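Sewing and mending helpers wanted at Filum, Grindby

Reading time: 2 min

Filum is looking for two people to join our mending room from Mon 7 September until the end of December. We repair clothes for anyone in Grindby who asks, and last year 372 garments came through the door – coats, school jumpers, one very old wedding waistcoat!

You don't need a qualification. If you can sew on a button and you like talking to people, we'd love to hear from you, and we'll teach you darning, patching and zips as we go.
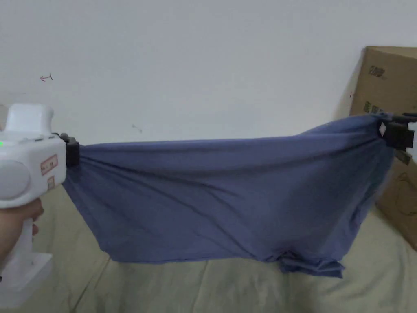 The work is 19 hours a week, spread over three days, with one late opening. You'd greet visitors, write up repair tickets and take on simple mends yourself. Dragica Vukčević runs the room and has a wonderful eye for invisible hems (ask her about linings and you'll be there all afternoon).

Pay is monthly and we cover your bus fare. Tea is free, biscuits are usually good. 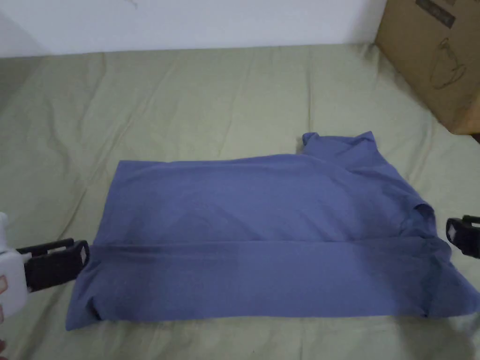

A blue-violet T-shirt, folded.

To apply, send a page about yourself and something you've made or mended to Dragica at Filum, 431 Araújo Road, Grindby. Please say which days suit you best.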